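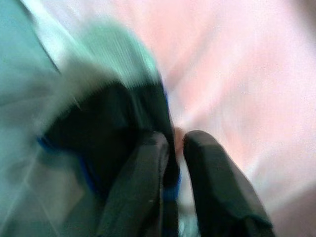
Clestport publishes results of two-finger gripper comparison

CLESTPORT, October 7, 2022 -- The Clestport Centre for Applied Handling has published the results of its first comparative trial of two-finger grippers for small robot arms. The trial was carried out for manufacturers and warehouse operators in the region who are choosing equipment for picking and sorting work, and the full report may be requested from the Centre free of charge.

Three grippers were tested: the Grarken parallel gripper, the Furukawa soft-pad gripper and the Priltetti light gripper. All three were fitted in turn to the same arm and run with the same controller, and each was given 3000 attempts at picking up, carrying and setting down an item from a fixed set of household and workshop goods. The set included folded cloths, plastic bottles, paper cartons and small metal parts.

Main findings

The Furukawa gripper dropped or missed the fewest items, with 466 failed attempts. The Grarken gripper recorded 834. Results for the Priltetti gripper fell between the two, and are set out by item type in the report -- the differences are large enough that a single total would be of little use to a buyer.

Soft goods proved the hardest items for every gripper. Folded cloths were often picked up by one layer only, and this was counted as a failure under the rules of the trial. The Grarken gripper performed well on metal parts and cartons, where its firmer grip was an advantage, and it was also the quickest of the three to open and close.

Wrist cameras and fast movement

The trial also looked at the small cameras mounted at the wrist. Views taken during quick movements of the arm were heavily streaked. The dark fingers could still be told apart from a pale background, but fine detail was lost, and a small patch of colour between the fingertips could not be identified with any confidence. Software that relies on such a view to confirm a grip may therefore report a held item when there is none, or the reverse.

The Centre tested two ways of dealing with this. In the first, the arm paused briefly after closing the gripper so that a steady view could be taken. In the second, the shutter time was shortened and extra lighting was placed over the work area. Both reduced the number of false reports. The pause was simpler to set up but added to the time taken for each pick, and the report advises users with high throughput to consider the lighting first.

Method

Each gripper was installed according to its maker's instructions and checked before every session. Finger pads were replaced at fixed intervals. No maker paid for or took part in the work, and all equipment was bought or hired at the normal price. The makers were given 7 days to comment on the draft, and their replies are printed in full as an annex.

The results apply to the models and settings tested. Readers should note that grip force was left at the maker's default throughout, and that a different setting might improve the handling of cloths in particular. Wear over longer periods was not measured.

Next stage

A second trial will begin later in October. It will compare three controllers using the Furukawa gripper, with attention to how smoothly each one slows the arm before contact. Local firms are invited to suggest items for the test set, particularly goods that are now packed by hand. Suggestions should be accompanied by the size and weight of the item and a note of how it is usually presented to the packer.

Notes to editors

The Clestport Centre for Applied Handling provides independent testing and advice on robot arms, grippers and cameras for small and medium-sized firms. It does not sell equipment or receive commission on sales.

Copies of the report, with tables of results for each item, are available from the Centre's press office on request.

-- Ends --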